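Litedis

Child car seat notes and fit records
README, version 4
Last updated Jan 23, 2026

What you'll find in this folder

Litedis is a free set of records on how child car seats fit in real family cars. It holds 1,066 rows, and each row is one seat, fitted in one position, in one car, by one adult working from the printed manual. If you've ever stood in a car park with a seat under one arm and a belt that won't quite reach, you'll know why we wanted to write this stuff down!

The project began with a simple spreadsheet passed between parents in Killesia, and it has grown into something we're really proud of. There are now 200 car models in the set and 100 seats, from newborn carriers through to high-backed boosters. Not every seat has been tried in every car (we wish), so please expect gaps.

Files

fits.csv — the main table, one row per fitting
seats.csv — seat names, size range in centimetres, Isofix or belt, which way the child faces
cars.csv — make, model, year, number of doors, Isofix points, underfloor storage yes or no
notes.txt — longer comments from fitters, keyed by row number
changes.txt — what moved between versions

All tables are plain comma-separated text in UTF-8. The first line is always the header.

Columns in fits.csv

row_id: a number that never changes, even if a row is corrected later.
seat_id and car_id: match the other two tables.
position: front passenger, rear left, rear middle, rear right. Left and right are as you'd say them sitting in the car and looking forwards. We got this muddled in version 1 and had a lovely time fixing it.
method: isofix, belt, or base.
leg_clear: yes, no or na. Whether the support leg reaches a solid bit of floor.
recline: the recline step used, as numbered on the seat itself.
buckle_crunch: yes or no. A "yes" means the car's buckle sits against the frame of the seat instead of hanging free, and it's the column people write to us about most.
front_room: the gap in centimetres left between the child seat and the back of the front seat.
verdict: good, fair, poor or would_not_fit.

How the fittings were done

Every fitter used the Seok method, which is our own short routine. Put the front seat in its usual driving place, read the manual's page for that position, fit the child seat, then take the measurements before touching anything else. The loose parts are laid out on a flat surface first, so that a missing clip or a spare strap guide gets noticed early on.

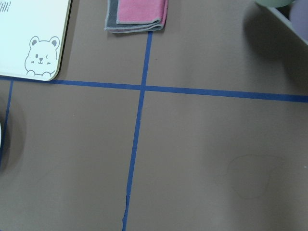
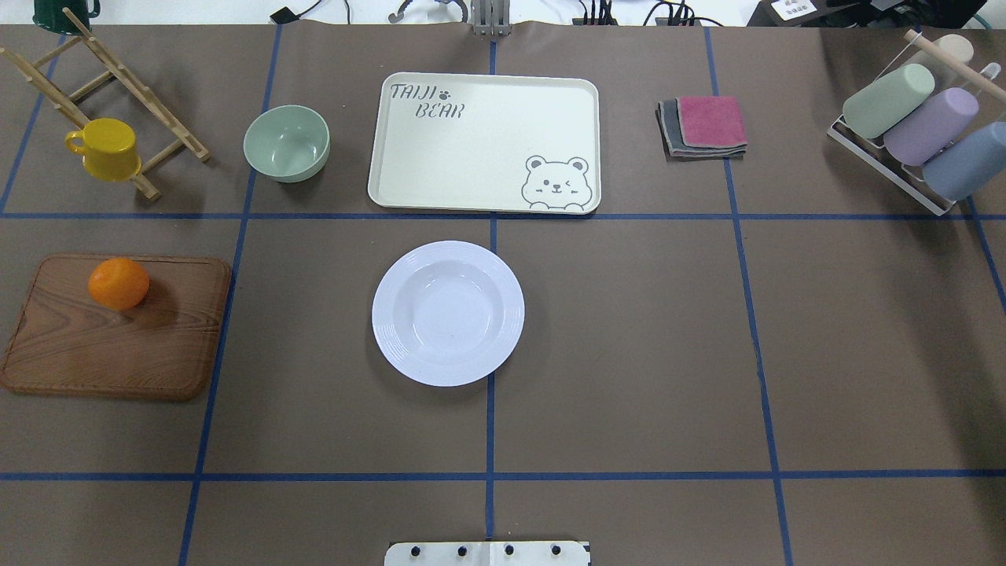
Blue tape on the tabletops.

Once the seat is in, the fitter gives it a firm tug at the belt path and writes down the verdict. A second person repeats the fitting where possible. If the two verdicts differ, both rows stay in and share a pair_id. We love these rows! They show which seats are easy to get wrong, and a lot of them involve rear middle places with a raised cushion.

Known gaps and oddities

Three-door cars are thin on the ground. So are pick-ups.

The front_room figures depend on how tall the driver is. The driver_cm column helps, but it's blank in the older rows.

Rows marked Illetti come from a separate batch gathered in October, using the Illetti form. That form had no "fair" option, so those verdicts lean towards good or poor. Filter on source if you want a like-for-like comparison.

Some seats have changed their cover or harness pads while keeping the same name. We only start a new seat_id when the shell or base changes.

What it's good for, and what it isn't

Use it to draw up a shortlist before you go to a shop, to plan a fitting day, or to build a search page. People have been wonderfully inventive with it so far.

Please don't treat a "good" as a safety rating. We haven't crash tested anything, and the seat maker's own fit list always comes first. Try the seat in your own car with your own child before you buy.

Sending in a fitting

Fill in one line of blank_row.csv and add anything odd in the comment field. Poor fits are every bit as welcome as good ones — more so, if the car is a common one. Leave out number plates and children's names.

Licence

Free to copy, change and share, as long as you name Litedis and say which version you used.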